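3.2 What families keep, and where they keep it

When we first sat down with the households who had agreed to take part, we expected to talk mostly about attics. The older writing on domestic keepsakes leans heavily on the attic, the trunk and the bottom drawer, and we had drawn up our interview guide with those places in mind. What we heard instead, over a good many cups of coffee, was a great deal about kitchen tables. People told us that an object gets kept or let go at the table, usually when somebody is clearing it for supper, and that the attic only comes into it later (if the house even has one, and many in Saline did not).

Toys and small electronics came up again and again. A handheld game console holds an odd place in the home, being too worn for a grandchild and too dear to its owner to give away, and so it sits out on the wood for a week while everyone steps around it.

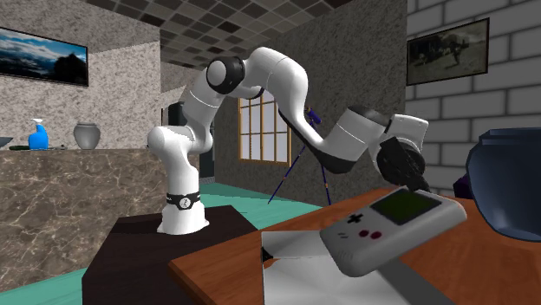 Vol. 2, No. 2

We asked each household to keep a diary of these pauses through October, and we are grateful for how generously they wrote. The Womach diary was the longest we received, and it gives two full pages to a single gravy boat. Its writer had meant to pass the boat to a niece, then to a church sale, and then put it back on the shelf "for the time being," a phrase that turns up in nearly every diary in our collection. We came to treat it as a category of its own, and we code it below as deferred keeping.

Deferred keeping differs from plain clutter, which our participants talked about quite cheerfully and with little attachment. A deferred object has been picked up, considered and put down again by a person who could tell us what they were thinking. Štěpánek, in the pilot interviews for this project, called this "the second handling," and we have borrowed his term with thanks. Vojtěch Štěpánek also suggested that we ask which hand people used, a question that we dropped after the pilot and now rather wish we had kept.

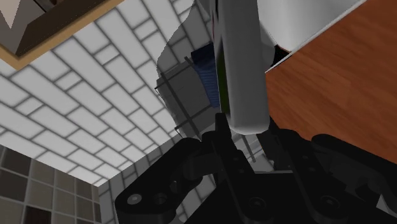
Department of Family and Community Studies

The Tsakiris household deserves a paragraph to itself. Three generations share the house, and each has its own idea of what the living room is for. The grandmother keeps things because of who gave them, her son keeps things that might be mended, and the two youngest keep whatever they had in their pockets. When we asked them to settle on one object that the whole family would save, the talk ran well past supper and ended on a plain mixing bowl, which none of them had named at the start. Figure 1 shows household items of very different kinds side by side on one table. 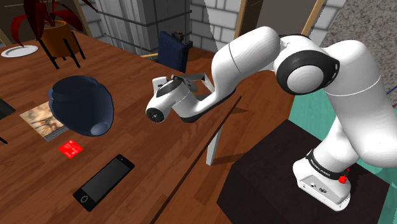 Figure 1. Household items on a wooden table, with a robotic arm.

We don't want to make too much of one lively evening. Still, the pattern held in the quieter homes as well: an object that several people had used tended to outlast an object that one person had loved. The Lelon diaries show this most plainly, with their long entries on a shared bread knife and only a line or two on a prized watch. We return to the watch in section 4, where we take up the matter of things kept in secret.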